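Ticket 329 : évier double cuve, cuve gauche, écoulement lent et odeur
Site : Willmont, cuisine du premier étage
Catégorie : plomberie / sanitaire
Priorité : normale
Ouvert par : Letay Shiferaw
Affecté à : Yilma Maintenance
Statut : clos sous réserve (voir dernière entrée)

Description initiale
Écoulement lent dans la cuve gauche de l'évier. L'eau stagne au-dessus de la bonde après un rinçage normal et met plusieurs minutes à disparaître. Odeur d'égout le matin, nettement moins forte en journée. La cuve droite se vide correctement lorsqu'elle est utilisée seule. Lorsque la cuve droite est vidée d'un coup, de l'eau remonte dans la gauche. Pas de fuite constatée dans le meuble bas. Aucun produit déboucheur versé à ce jour, merci de confirmer la marche à suivre avant intervention.

Entrée 1, Yilma Maintenance
Prise en charge. Ne pas verser de soude ni d'acide. Vider le meuble sous évier pour dégager le siphon. Questions préalables : présence d'un panier dans la bonde gauche ? Date du dernier démontage du siphon ? Lave-vaisselle raccordé sur le même collecteur ?

Entrée 2, L. Shiferaw
Pas de panier à gauche, la grille a disparu avant mon arrivée. Dernier démontage du siphon en décembre d'après le carnet. Pas de lave-vaisselle. Meuble vidé.

Entrée 3, Yilma Maintenance
Mesure à l'arrivée, le 9 septembre 2022 : cuve gauche remplie à mi-hauteur, bonde ouverte, vidange complète en 342 secondes. Cuve droite, même niveau : 52 secondes. Le tronc commun vers le mur est donc passant, au moins partiellement. Le défaut se situe entre la bonde gauche et le té de raccordement, avec un doute sur la chicane du té.

Démontage du tube horizontal gauche. Dépôt gras compact sur toute la longueur, plus épais côté té. Dans le dépôt : marc de café, deux fragments de film plastique souple et un coin d'emballage plié, coincé en travers. Le fragment d'emballage fait office de clapet : il laisse passer un filet d'eau et se plaque dès que le débit augmente. Cela correspond au comportement décrit à l'ouverture.

Siphon démonté également. Garde d'eau présente, dépôt noir au fond du godet. Joint conique côté mur aplati, encore étanche, mais à remplacer.
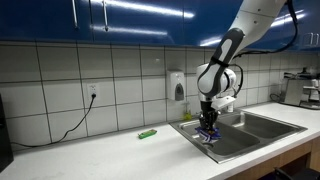

Peut-on utiliser la cuve droite pendant que le côté gauche est démonté ?
Uniquement si l'ouverture gauche du té est obturée par un bouchon fileté avec joint. Sans bouchon, l'eau de la cuve droite ressort dans le meuble. Limiter de toute façon à de petits volumes, robinet fermé entre deux usages.

Entrée 4, Yilma Maintenance
Opérations réalisées :
Nettoyage du tube horizontal à l'écouvillon, eau chaude et liquide vaisselle.
Nettoyage du godet et du corps de siphon.
Dépose du té, chicane grattée, un ergot cassé (casse ancienne, arête encrassée).
Passage d'un furet manuel dans l'attente murale. Pas de résistance, rien ramené.
Remontage provisoire avec le té d'origine.
Pièces commandées : té à chicane Trilex diamètre 40, deux joints coniques, une grille de bonde Hovmont.

Essai après remontage : cuve gauche à mi-hauteur, vidange en 30 secondes. Vidange simultanée des deux cuves : légère remontée à gauche, de l'ordre du fond de cuve, résorbée aussitôt. Acceptable avec l'ergot manquant. Pas de suintement au papier absorbant sur les écrous.

Entrée 5, L. Shiferaw
Retour après deux jours d'usage. Écoulement correct. L'odeur a baissé mais reste perceptible à l'ouverture du local. Elle semble venir du trop-plein plutôt que de la bonde. Le flexible de trop-plein a-t-il été nettoyé ?

Entrée 6, Yilma Maintenance
Non, il n'a pas été déposé lors du premier passage. Essai à faire sur place avant déplacement : boucher l'orifice de trop-plein avec du ruban adhésif en fin de journée, comparer le lendemain matin. Si l'odeur disparaît, le flexible est en cause. Si elle persiste, contrôler la garde d'eau du siphon (risque de désamorçage par la colonne).

Entrée 7, L. Shiferaw
Essai fait deux nuits de suite. Ruban posé : pas d'odeur. Ruban retiré : odeur revenue. Niveau dans le godet inchangé, vérifié à la lampe.

Entrée 8, Yilma Maintenance
Second passage. Flexible de trop-plein déposé : biofilm noir sur toute la paroi intérieure, annelures pleines. Nettoyage jugé insuffisant, flexible remplacé par une pièce du stock. Té Trilex et joints coniques posés. Premier serrage à la main, puis un quart de tour. Légère goutte à l'écrou côté mur, joint repositionné (il était monté à l'envers), plus de goutte ensuite.

Vidange simultanée des deux cuves : aucune remontée à gauche.

La grille Hovmont livrée ne correspond pas à la bonde, diamètre trop grand. Retour fournisseur en cours. Une crépine amovible du commerce convient en attendant, à vider dans la poubelle et pas dans l'autre cuve.

Consignes d'usage transmises au local
Emballages, opercules et sachets : poubelle, y compris les petits coins déchirés à l'ouverture.
Marc de café : poubelle ou compost.
Graisse de cuisson : essuyer au papier avant rinçage.
Une fois par semaine, remplir les deux cuves d'eau chaude du robinet et les vider ensemble.
Pas de déboucheur chimique sans accord préalable, les joints neufs ne sont pas garantis dans ce cas.

Entrée 9, L. Shiferaw
Plus d'odeur, écoulement normal des deux côtés. Crépine provisoire en place. Meuble rechargé en laissant l'accès au godet libre. D'accord pour clore, sous réserve de la grille définitive.

Entrée 10, Yilma Maintenance
Clos sous réserve. Réouverture automatique à réception de la grille.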